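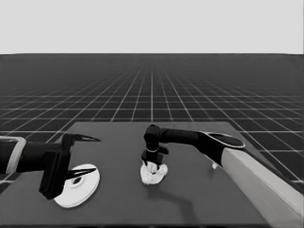

Fig. 1. Both arms in the simulator. The right gripper is on the cloth, the left is open over the white disc.

Handout 8: Two-arm work in simulation
Instructor: Yolanda Campos
Lab help: Merle Maihi
Revised 12/3/23

Read this before you come to lab. The simulator is already installed on the lab machines under the name Skallis. If you want to run it on your own laptop, get the setup notes from Merle first. The version on the public page is older and won't open our files.

What you are working on

Up to now you have driven one arm at a time. In this unit your team controls two. Each arm has its own base frame, and the table has a third. Most of the wrong answers on the last problem set came from mixing these up, so write the frame next to every position you put in your notebook. A position with no frame gets no credit, even if the numbers are right.

Set the random seed to 3127 for practice. Grading runs use 2799. You are welcome to try the grading seed as often as you like, but don't hard-code positions from it. Your script is also going to be run with a seed you haven't seen.

Cloth and rigid parts

The cloth is a mesh of points joined by springs. It folds, bunches and spreads when a finger presses on it, and where it ends up depends on how fast you came down. Slow the last part of the descent. If the cloth starts to shake, your time step is too large — cut it in half and run again before you change anything else.

Gears and discs are rigid bodies. They are easier to predict but less forgiving. A fingertip that comes in a little low will push a gear instead of closing on it, and teeth that touch other teeth will pass the push along. 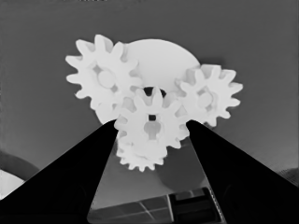

Check clearance on both fingers before you close, not only the one you are watching. The usual mistake is to center the gripper on the hub and forget that the teeth stick out past the face you measured. Use the outer radius. When gears overlap, work out which one is nearest the gripper and plan for that one first.

Steps for the lab

1. Load the Serrano file and reset both arms to the home pose.
2. Move the left arm by itself, then the right. Save a log of each.
3. Run both together at quarter speed. Stop if the links come close to each other.
4. Do one cloth grasp and one rigid grasp. Either arm may do either one.
5. Plot finger opening against time for both grasps on the same axes.

A full run at quarter speed takes nearly 38 minutes on the older machines, so start step 3 early and do the plots for step 2 while you wait.

What to turn in

One report per team, with both logs attached. Put the plot on the first page. Below it, explain in a paragraph or two why the curves differ. Teams entering the Famdale student meet can reuse this report as their entry draft, but tell me beforehand so I can grade it on the right form.

Reading: Pirkard notes, the section on contact and friction. Skip the proofs.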